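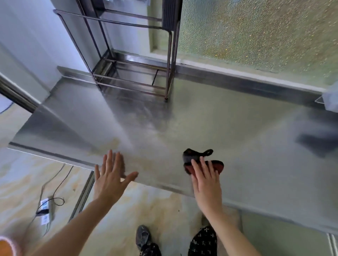 Stainless and other metal stuff - cleaning notes

Updated 12 July 2022. Moved the rust bit up because people kept emailing about it.

Find the grain first. Brushed stainless has lines in it, like wood. Look at it sideways near a window or with a flashlight held low. Wipe along the lines, never across. Round and round is how you get that cloudy look that only shows up when company comes.

Everyday wipe: warm water, one drop of dish soap, microfiber cloth wrung out hard. Rinse cloth, wipe again with plain water, dry right away with a second cloth. The drying is the whole trick. Air dried = spots.

Fingerprints. Soap first. If they still show, white vinegar and water half and half in a spray bottle, spray the cloth and not the metal. Then dry.

Oil buffing. A few drops of mineral oil on a dry cloth, with the grain, then buff with a clean part until the cloth slides. Olive oil works for a day and then gets sticky and grabs dust. I did my whole fridge with olive oil one January and regretted it till spring.

Rust specks
Usually not the steel itself. Mostly bits of something else sitting on it - steel wool crumbs, a wet can, a cast iron pan left in the sink. Baking soda and water mixed to a paste like toothpaste, leave it 15 minutes, rub with a soft cloth along the grain, rinse. Do it twice before you go for anything stronger. For stubborn ones use an oxalic acid powder cleanser, the kind sold for sinks. Gloves. Rinse like you mean it.

Never use
- steel wool, any grade
- bleach, or anything with chlorine in it (pits the metal and you can't undo a pit)
- oven cleaner on the outside of things
- the green side of the sponge on a finish you care about

And never mix bleach with vinegar or ammonia anyway, for any reason, anywhere in the house.

Pads
Nonscratch pads are fine on the inside of a sink or on a beat up tray. Test in a corner. Colors don't mean much from one brand to the next so go by what the package says. Wash pads after greasy jobs, hang them up, toss when they go flat.

Water spots and hard water
We have terrible water out here in Droretstead. White crust around the faucet base: soak a paper towel in vinegar, wrap it around, wait, peel off, scrub with an old toothbrush. Don't leave it overnight. I did and it dulled the chrome on one side. Check the finish too, vinegar is a no on anything brass colored or coated unless the maker says ok. Sylvie Gill wrote in to say lemon does the same job and smells better. It does. Costs more.

Range hood filters
The mesh kind. Hottest water you can get in the sink, good squirt of dish soap, handful of baking soda. Let them sit till the water is gross. Brush both sides, rinse, stand on edge to dry. If yours are aluminum keep them out of the dishwasher, they go gray. Ask me how I know.

Baking sheets
Brown baked-on oil on a plain metal sheet doesn't hurt anything. Leave it. If it bugs you: baking soda sprinkled on, a little peroxide on top, more soda, leave it a couple hours, scrub. Not on nonstick. A warped one won't flatten for good, I've tried, use it under drippy paint cans.

Sheet metal and panels in the shop
Cut edges first - run a file along them or put tape over before you start wiping. A rag will catch on a burr and so will your thumb. If there's plastic film on it leave the film on till the job's done, then peel it slow and low. Old film gets brittle, warm it a little with a hair dryer. Sticky leftovers come off with mineral spirits, then soap and water, then dry. Rags with spirits or oil on them get laid out flat outside till they're dry, dont ball them up in the trash. They can catch fire on thier own.

Layout marks in permanent marker: rubbing alcohol. Pencil: eraser, then soap.

3000 grit paper is not for fixing scratches in a brushed finish, it just polishes a shiny patch in the middle. For one small scratch, a gray nonwoven pad, light strokes, one direction only, longer than the scratch. Stop early. Look. Go again if you have to. A fridge door, I'd leave alone.

Copper and brass
Ketchup. Really. Smear, wait 9 minutes or so long as it takes to do the dishes, rinse. Not if it's lacquered. Salt and lemon for worse. Dry fast or it spots.

Aluminum pots gone dark inside - cover with water, spoon of cream of tartar, simmer, dump, wipe.

Silver: skip the foil and baking soda bath for anything with stones or dark detail in the pattern, it takes the dark out. Plain forks are fine.

Cloths
Wash microfiber by itself. No fabric softener, no dryer sheets, they coat it and then it just smears. Low heat or hang. Keep one for oil only and mark it. Mine has a corner snipped off.

From the mail
Jin-sol Ban asks about black stainless. It's a coating. Soap, water, soft cloth, nothing else on this page.

Hilkka Laitinen uses club soda on her counters. Fine, no harm, I can't see a diffrence from water.

Manee Ongart wants to know how to get a price sticker off the inside of a new bowl. Hair dryer, fingernail, cooking oil on what's left, soap.

Next up is cast iron, when I get to it. Still looking for the notes on grill grates.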